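Remote control demos come out jerky, should I go back to hand guiding?
Posted by Teodora Spahić in Robot Arms, Orkwood Community Help

I'm teaching an arm in simulation to pick up a small bowl and set it on a tablet. I have 300 demos done with a game controller. When I play them back the gripper stops and starts a lot, and the trained policy copies the stops. It hovers over the floor and does nothing for 3 seconds at a time.

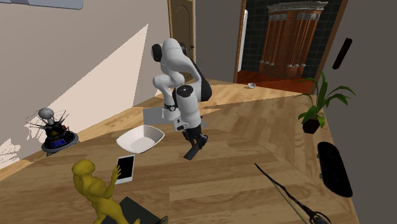
My control loop sends commands at a fixed rate and I save every step, including the ones where I'm thinking about what to press next. On our real arm at work I used to just grab the wrist and move it, and those runs were smoother. Is there any way to get that in sim?

Crenshaw
You can't grab a simulated arm, but you can pose a real one and stream its joint angles to the sim. If the two arms have the same joints it's an easy mapping. If not, send the hand position and let the solver work out the rest.
Before that, drop the steps where the command is zero and the gripper state hasn't changed. I cut a set down to 3467 steps that way and retrained on it. Most of the hovering went away. Keep a few still steps around the grasp or the fingers won't have time to close.

jetcombe_2
get a better controller

Clemudside
Agree with trimming. Also practice the task before you record. My first two dozen demos are always bad and I delete them. Check your stick deadzone too, mine was set too wide and slow moves came out as steps.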